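Why I still write my lists on paper

When we moved to Plundia in 2021, I promised myself that the phone would hold everything. I installed Plodeo, which a colleague recommended, and put in all the shopping, the bills and the birthdays. It was very tidy. I also stopped remembering anything.

With a pencil it goes differently for me. I write "onions" slowly, in my bad handwriting, and by the time I reach the shop I know the list already. My notebooks are from Gramik, the small ones with squares, and one lasts me about 25 weeks. I keep the old ones in a drawer - my children find this strange. 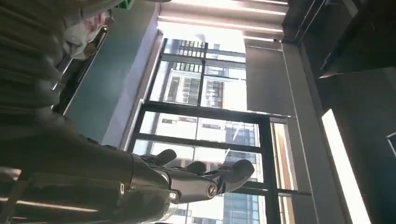 A reader wrote to me in April that paper is fine until you leave it on the kitchen table, and then you stand in the shop with no list at all. She uses both, and sends herself a message before she goes out.

It is a fair point, and it has happened to me too. But I came home with most of the things - only the vinegar was missing.

I still keep the bills in Plodeo, because it reminds me of the dates and I am not good with dates. The rest goes in the notebook. Next week I must buy a new one, the present one has only four pages left.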